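Zu Besuch bei Kastero: Wo Roboterarme das Aufräumen üben

Der Eingang liegt auf der Rückseite des alten Speditionshofs, neben der Laderampe. Wer mit dem Bus kommt, steigt am besten eine Haltestelle früher aus, denn der Fußweg von der Endstation führt einmal um das ganze Gelände. Unsere Gruppe bestand aus 11 Personen, die meisten aus der Berufsschule und zwei aus dem Maschinenbau. Um halb zehn waren alle da, Kaffee gab es im Flur.

Kastero sammelt Beispiele, mit denen lernende Steuerungen für Roboterarme trainiert werden. Das Unternehmen baut selbst keine Arme und verkauft auch keine. Geliefert werden Aufzeichnungen: Bewegungen, Kamerabilder, Gelenkstellungen und dazu jeweils ein kurzer Satz, der die Aufgabe benennt. Abnehmer ist derzeit vor allem ein Projekt namens Cerilwood, in dem es um Handgriffe im Haushalt geht.

Der Rundgang

Durch die Räume führte uns Kvido Malý, der die Aufzeichnung leitet. Er begann mit der Ablage. An einer Wand stehen Regale mit Schüsseln, Bechern, Stiften und allerlei Kleinkram, alles mit Nummern beklebt. 959 Gegenstände sind im Verzeichnis eingetragen. Ein Teil davon wurde vermessen und als digitales Modell nachgebaut, damit er auch in der Simulation verwendet werden kann.

Im Nebenraum sitzen die Bedienerinnen und Bediener. Jede Person hat zwei Bildschirme und ein Handgerät, mit dem sie den Arm in der Simulation führt. Eine Schicht dauert vier Stunden, nach jeder Stunde wird der Platz gewechselt. Wir durften zusehen, sollten aber nicht sprechen, solange eine Aufnahme lief. Es ist ein sehr stiller Raum, man hört fast nur die Lüftung.

Eine Aufgabe besteht aus 100 Durchgängen. Vor jedem Durchgang verteilt das Programm, intern Robles genannt, die Gegenstände neu. Mal liegt ein Stift quer vor der Schüssel, mal weit am Rand. Auch das Licht und die Farbe der Möbel können wechseln. Misslungene Versuche werden nicht gelöscht, sie bekommen eine eigene Kennzeichnung und wandern in einen getrennten Ordner. Malý sagte dazu, die Fehlgriffe seien bei den Kunden inzwischen fast so gefragt wie die sauberen Durchgänge.

Warum simuliert?

Diese Frage kam aus der Gruppe gleich mehrmals. Die Antwort war nüchtern: Ein simulierter Tisch muss nicht von Hand neu gedeckt werden, und zerbrechen kann auch nichts. Dafür stimmen Reibung und Gewicht nie ganz. Runde Gegenstände rutschen in der Simulation anders aus den Fingern als am echten Gerät. Für jede Aufgabe werden deshalb zusätzlich 100 Durchgänge am echten Arm gefahren, bei einem Partner in Lundbridge. Davon haben wir an diesem Vormittag nichts gesehen – schade, das hätte viele von uns am meisten interessiert.

An einem der Plätze stand die Szene mit der Kommode auf dem Schirm. Der Greifer hing offen über der Platte, zwischen dem kleinen weißen Deckel und der hellblauen Schüssel. Einen Wecker gibt es in dieser Anordnung auch, er steht rechts mit etwas Abstand zum Rest.

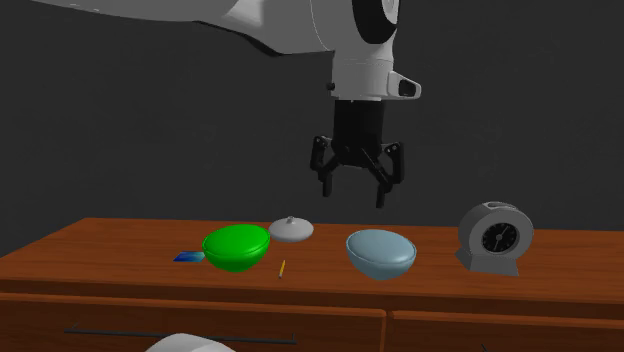
Prüfung und Beschriftung

Nach der Aufnahme gehen die Durchgänge an zwei Prüferinnen. Sie sehen sich jeden einzeln an, meist in doppelter Geschwindigkeit, und vergleichen ihn mit dem Aufgabensatz. Steht dort »grüne Schüssel« und der Arm hat eine andere genommen, wird der Satz nicht nachträglich angepasst, der Durchgang gilt als Fehlversuch. Unklare Fälle landen in einer Liste, die einmal pro Woche gemeinsam besprochen wird.

Am Ende durften drei von uns selbst ans Handgerät. Greifen ging nach ein paar Minuten, das Absetzen blieb schwierig. Man schätzt die Höhe schlecht ein und lässt zu früh los.

Praktisches

Gruppen werden bis zwölf Personen angenommen, die Anmeldung läuft über das Sekretariat. Der nächste Termin ist im Oktober. Fotografieren ist nur im Flur und bei der Ablage erlaubt. Jacken und Taschen kommen in die Spinde am Eingang, eine Münze braucht man dafür nicht.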